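Watching hands to teach machines: Pristix shares first results on everyday chores

There is something rather charming about a research project that takes wiping a shelf seriously, and the team at Pristix has been doing just that since last November. Their method, which goes by the name of Cludau, teaches a robot small household jobs from recordings of people doing them, seen from the height of the person's own eyes – no joysticks, no special gloves, just ordinary hands going about ordinary work.

The group has now gathered 3667 short recordings of tidying, wiping, and putting things away, and the early results are encouraging. A robot trained on 100 demonstrations made by steering its arm, with 800 of the hand recordings added in, learned to reach into a cupboard and wipe a shelf more dependably than one trained on the steered demonstrations alone.

"We were fond of the idea from the start, but I don't think any of us expected the deep shelves to go so well," said Vaughan Rakena, who leads the work and who spent a good part of the winter cleaning the same few cupboards over and over. Soft things are still the hard part, he added, as a cloth or a tissue never looks the same two times in a row. 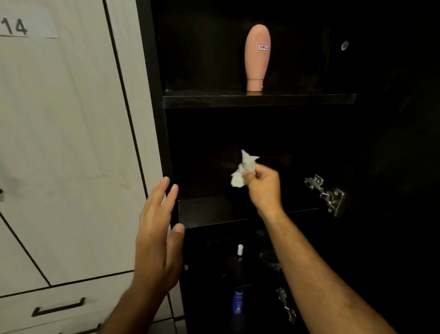 A tissue in hand at the middle shelf of a black cabinet, beside the lockers.

The team will spend the next 2 months on drawers and on cupboards with the door only partly open, and plans to share the recordings with its partners at Wusico once that is done.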